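Open day at Rarketti, wrapping and packing rooms
7 December 2021

Went for the film, stayed for the tables. Quick notes before I forget it all. 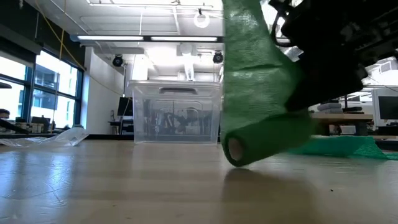 How do you keep thin film from creasing when you roll it back up? Keep steady tension on the loose end and go slow, with the roll square to the sheet. Let one side run ahead and you get a ridge that stays in for good.

Packing room is upstairs, 29 steps, no elevator that day. Good light from the windows. Green film was what I came to see – clear stuff is easy to find, colored less so. Wrinkles show up more on the green, I think. Asked about small orders: 30 rolls minimum, or 15 if you take the mixed colors from Nuvota. Wrote down item 3176, forgot to write what it was. Will email.

Lidded clear bins are good for keeping film ends in, I use Oteo ones at home and the lids hold up fine.

Coffee at Giáp across the street after, recomend the egg one. Parking is bad, come early. Next open day is in Febuary – they take names at the front desk, bring something to write with as their pen was dead.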